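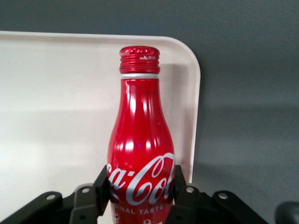 Home | Shop Talk | Reviews | Sparkle Swaps | About

Filed under: Jewelry Care & Storage

I've been using the Whitelaw travel jewelry case since February and I finally have opinions! I bought mine at the Tokbridge outlet for $80, which felt like a lot for a zippered box, but my old pouch had turned three necklaces into one very expensive knot on the drive to Undville.

So, the good stuff first. The necklace hooks are set far enough apart that my long chains stay put, and there's a little elastic pocket underneath to tuck the ends into (use it, trust me). The ring rolls are snug without being a fight. My clip-ons, which never fit anywhere, go in the bottom tray with room left over.

What I don't love: the earring panel. The holes are tiny, and anything with a thicker post has to be pushed through until the panel bends. My hoops just live in the tray now. The lining is also a pale cream that picks up every smudge, and after one weekend with a brass cuff I had a gray streak I still can't get out.

I did look at the Rernard case too, and it has a nicer mirror, but the clasp popped open twice in the store and that was that.

Would I buy it again? Yes, probably in the navy. Four stars out of five, and I'd give it the last half if they fixed those holes.

Posted 28 August 2024

Contact | Copyright | Back to top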